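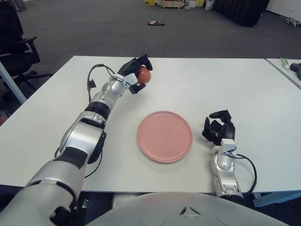
Back at the bench by 6 this morning, my third shift with the Gunovik. Today was fruit again, apples and a pink plate, and I've got to say I'm warming to it! My old job was packing trays by hand, up to 1380 a shift (my wrists still remember). Now I set out the plate, watch those black fingers close on an apple and write down how it went. Meenakshi misses the chatter on the line, and so do I a bit. She's off to learn the programming side in December, lucky thing. I've asked for the same course. Fingers crossed, labour roster permitting.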